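The Little Silver Thing

My aunt Zodwa left me her sewing table and 54 jars of buttons, and I was only ever going to keep the table. Ruan said to tip the jars straight into a box for the thrift store in Urkville and be done with it. Ruan has never tipped out a jar of buttons in his life. You can't just tip them! You have to look.

So I looked. I put the kettle on, I cleared a good space on the big white table, and I went through them one jar at a time – pearl ones, coat ones, a whole jar of those awful orange toggles she put on my school jacket. Somewhere in the tenth jar my fingers hit metal.
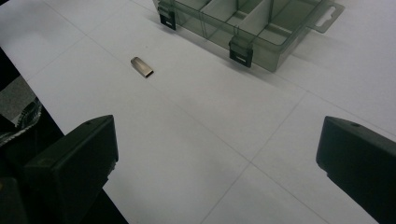
It looked like the shell off one of those USB sticks, or maybe a cap for something. I pushed it around with a fingernail. Why would a woman who wrote her grocery lists on envelopes have a thing like that in with the buttons?

I called Ntombi, because Ntombi knew her better than any of us.

"Small? Silver?" she said. "Oh, she wouldn't let me throw that out. Your uncle gave her a stick with all the wedding songs on it, and she stepped on it the first night."

"And she kept the lid?"

"She kept the lid, sweetheart. She said she could still hear most of them."

I sat there a good while with my tea (cold by then, obviously) trying to remember what they'd danced to. Then I texted Ruan and told him the jars were staying, all of them, and could he please bring his drill over and put up a shelf.

He wrote back, "How long a shelf?"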